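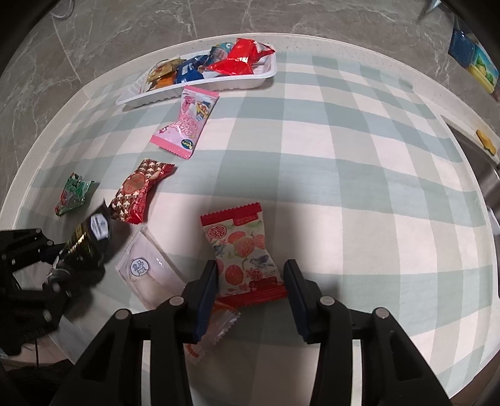

Culside Archery Club
Spring progress report to the Femard Fund

Hi Kaiwen,

You asked for something you could read over a cup of coffee, so I'm skipping the big form this time (the form is coming too, I promise, with the receipts stapled in order). This covers everything from the start of March up to now, and I'm the one to blame for anything that's unclear.

The big news first: the beginner program is full! We have 82 people signed up across the junior and adult groups, and there's a waiting list that I keep in a spiral notebook by the phone. When I wrote the application last fall I was hoping we'd fill the evening groups and maybe half of the morning ones. The mornings filled first. Lots of retired folks, and a bunch of homeschool families who all seem to know each other and all showed up at 9 a.m. on the dot with their own water bottles and very strong opinions about left-handed bows.

Equipment. We bought the recurve bows from Vollier as planned, in the light draw weights, plus arm guards and finger tabs. Two of the bows came with limbs that didn't match the risers. Vollier swapped them and paid the shipping both ways, but it cost us most of two weeks, so the second junior group started late and will finish late. I've moved their last session into the summer block so those kids get the same number of lessons as everybody else.

Target butts are where I got it wrong. I budgeted for layered foam, and the foam is great, but I didn't budget for stands heavy enough to hold it in the wind we get on the east side of the field. One went over during setup (no one was near it, and we hadn't opened the line yet). We now stake every stand and hang a sandbag off the back leg. The stakes, sandbags and strap came to $736, and I'd like to move that over from the printing line if you're okay with it. We've hardly printed anything. People sign up on their phones and the flyers are still sitting in a box in my trunk.

Safety stuff, which I know your board reads first. The new backstop netting is up along the whole length of the short range. The whistle signals are painted on a board at the waiting line, in letters big enough that I can read them without my glasses. We have had no injuries beyond string slap, and we've had plenty of string slap. I've started being a real pain about arm guards, even with the adults who tell me they don't need one.

Coaches: 5 of our members have finished the instructor course you paid for, and one more is signed up for the next one. That gets us to the ratio I put in the application for juniors, but we're still thin for adults on the busy evenings. I've been covering those myself, and my own shooting has gone completely to pot. My score at the indoor league final was embarrassing and I won't be writing it down in a document that gets filed.

The Lei Trail 3D course is the slow part. We wanted nine target stations along the creek by now and we have the first four cleared and marked. The ground stayed soft well past when I expected, and the county wants the footbridge looked at before we bring groups over it. I called again yesterday and I'm waiting on a call back. If the bridge takes long, my backup is to put all the stations on the near side and make the loop shorter. It'd be less fun (the far side has that nice downhill shot through the oaks) but we could open it this season.

What I need from you: a yes or no on moving the $736, and a yes or no on the shorter loop in case the county drags its feet. A quick email is fine for both.

Next up are the end-of-course shoots for the morning groups, then our first open evening for families. Come out for that one if you can! We shoot until we lose the light, and there's a spare bow in your draw weight. Wear closed shoes and nothing with floppy sleeves.

I'll send the attendance sheets separately, once I've typed them up.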